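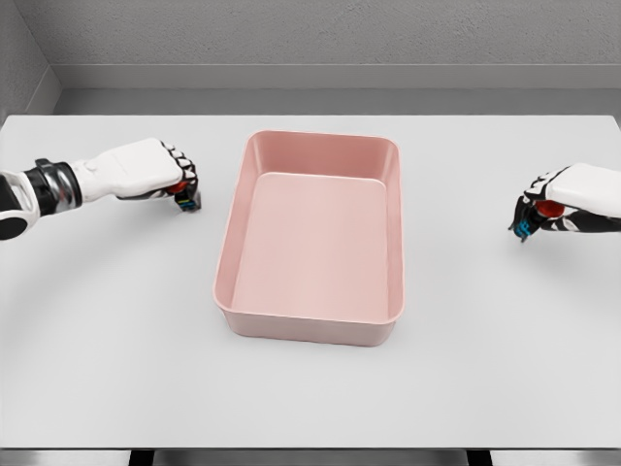

Chapter 6
Two Hands, One Job

Each December the Cluris plant holds an open day. Last year 290 people came, most of them students. Imke Reuter, who ran the handling demonstration, began with a simulation on the wall screen: two robotic hands and a tray on a table. She asked the group how they would pick up the tray.

Most said to grip it at both sides and lift. Reuter then asked what happens if one hand starts to lift before the other. The tray tilts, and anything in it slides.

This chapter deals with that problem. Section 6.1 covers where to place each hand. Section 6.2 covers timing. You will need the force diagrams from page 55.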